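Prormont Residents' Board -- Shared Spaces -- Basket exchange in the Semple Building lobby 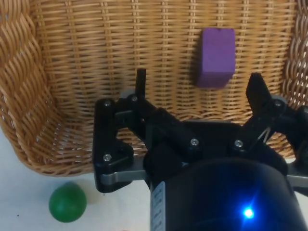

Post 1 -- cgkikas
The Residents' Office proposes to continue the lobby exchange, under which households may leave unwanted small goods in a wicker basket for others to take. Items unclaimed by the end of October would be sent to the Treretti thrift store. Comments are invited. -- Chrysanthi Gkikas, Residents' Office

Post 2 -- unit849
I support the proposal. My household has received two puzzles and a lamp by this means. I would ask that the limit of one item per visit be dropped.

Post 3 -- buvullow_east
I must disagree with the previous poster. Without a limit, the lobby will become a storage room. The Buvullow building ended its exchange for that reason, and the cleanup cost 200 dollars.

Post 4 -- unit849
That cost concerned furniture left in the hallway. Furniture is already barred under the house rules.

Post 5 -- cgkikas
The last point is correct. The one-item limit will remain until the matter is reviewed. Residents are reminded that food and medicine may not be left at any time.

Post 6 -- buvullow_east
Noted. I maintain my objection and request that it be recorded.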